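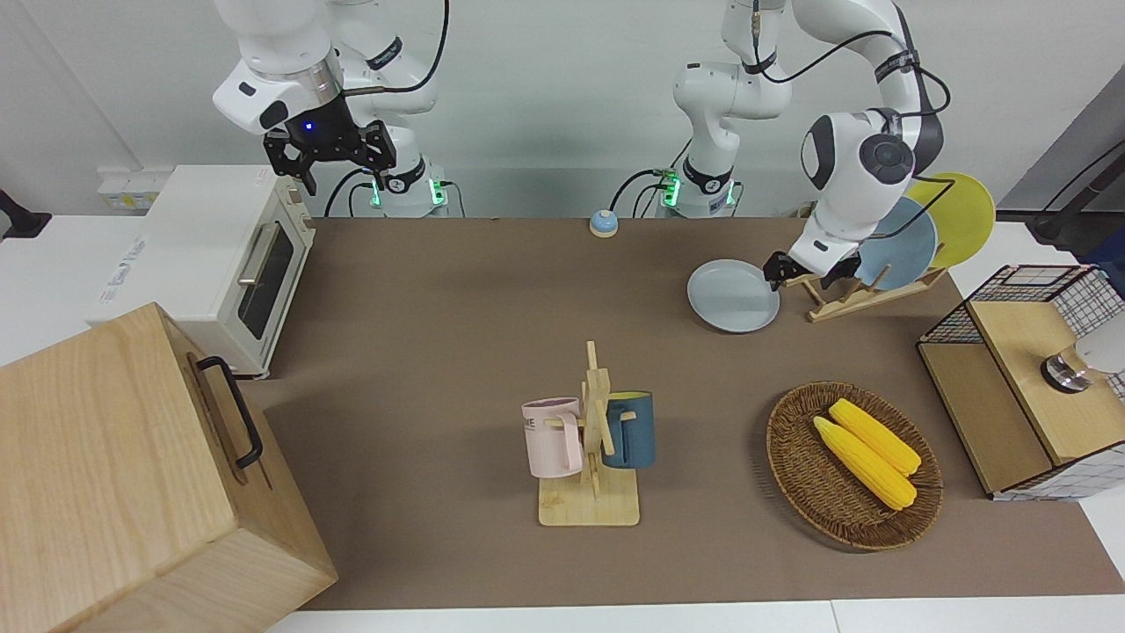

**Wanted: role players and peer coaches for the Stamow Reserve Prep weekend**

Skukum is looking for 13 people to help run our next prep weekend for men and women shipping out to Army and Air Force basic training this August. If you've served, in any branch and any job, we'd love to hear from you!

Most of our recruits have never packed a ruck, read a grid or been yelled at before breakfast. You'll walk them through all of it (the yelling is optional, and kept short).

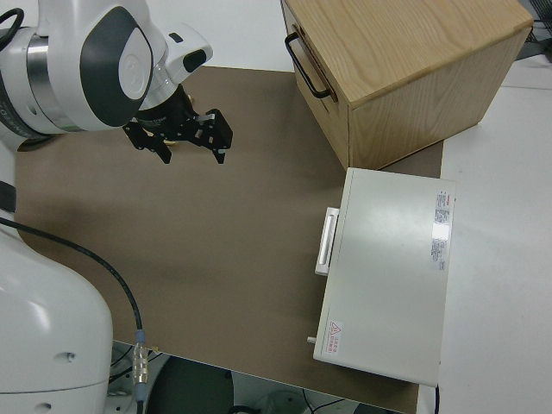

*A robot arm over the brown table mat.*

What we need:

- 9 peer coaches for land navigation, drill and fitness
- 2 medics, current certification required
- 2 people to play lost hikers in the night search at Rivas, which is cold, muddy and a lot of fun

Coaches should be able to walk six miles with a pack. Lost hikers mostly need warm socks and patience. You don't have to have been infantry. Cooks, clerks and mechanics have been some of our best coaches, and recruits ask them great questions about what the job is like day to day.
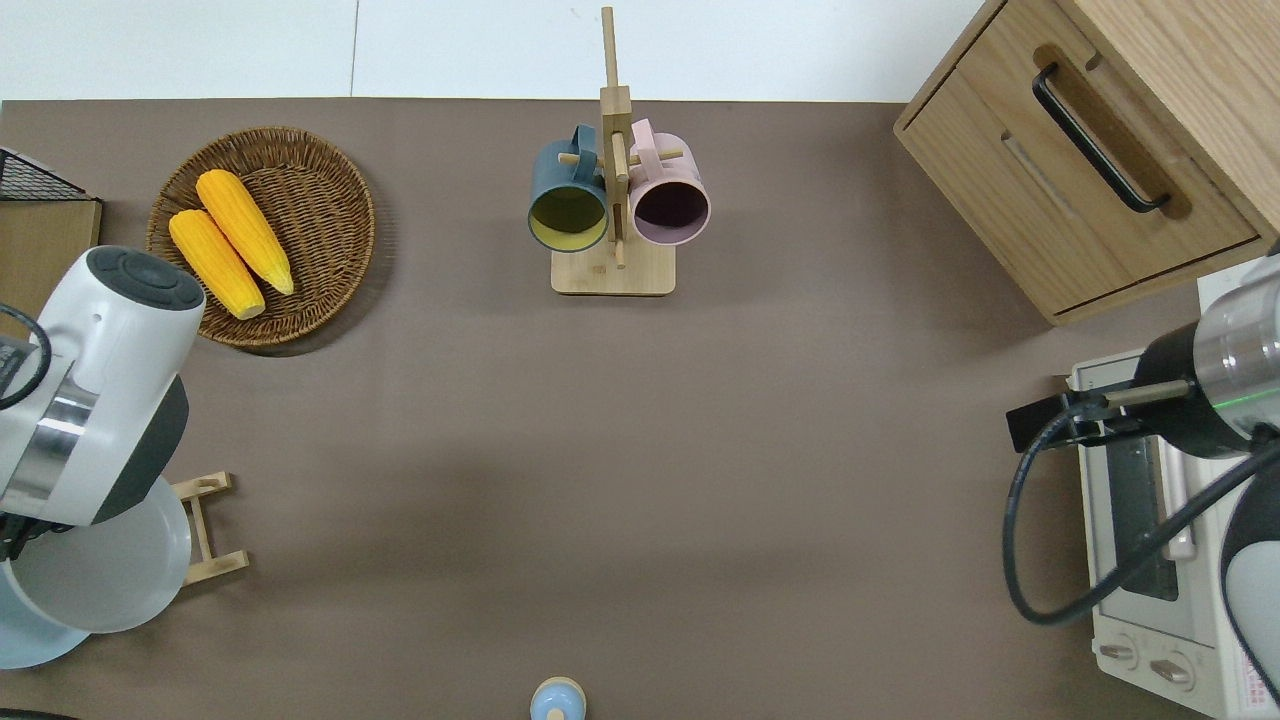 *Corn in the wicker basket, mug tree beside it.*

Meals, bunks and gas money are covered. Medics also get a flat fee, paid the Monday after. We can't pay everyone else, but the Wedari bunkhouse has real mattresses now and the coffee is much better than it used to be.

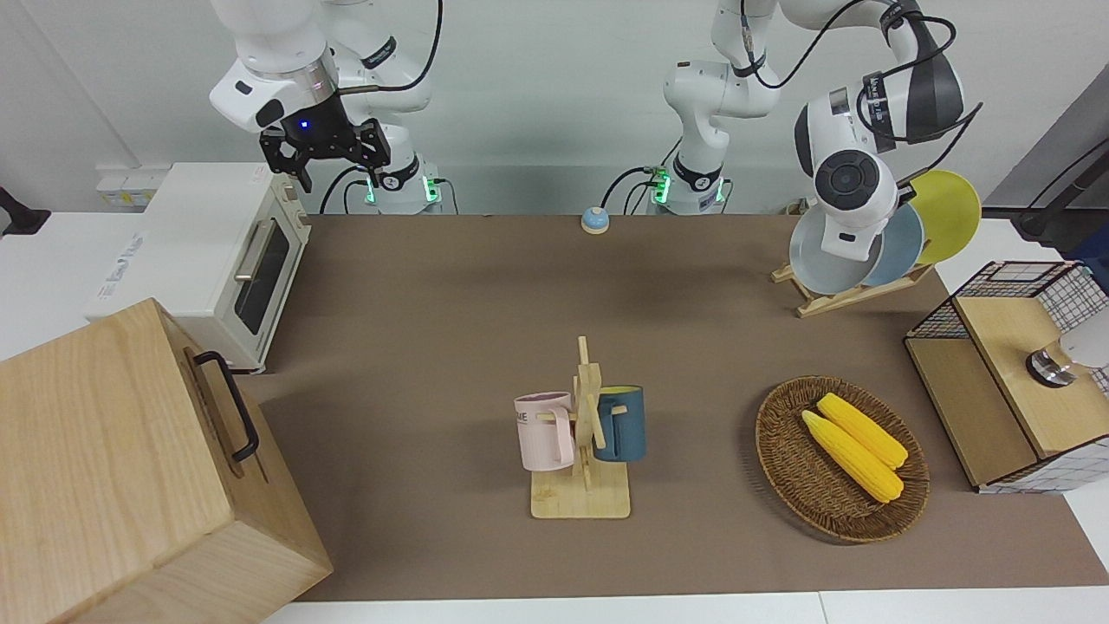 Shiela Navarro wrote to us after the last one that she had signed up for a single navigation class and ended up staying through the night search, and that she'd like the compass lesson moved to daylight next time. Done! It's on the schedule for 2 p.m.

To apply, send your branch, your old job and your boot size to the Skukum front office.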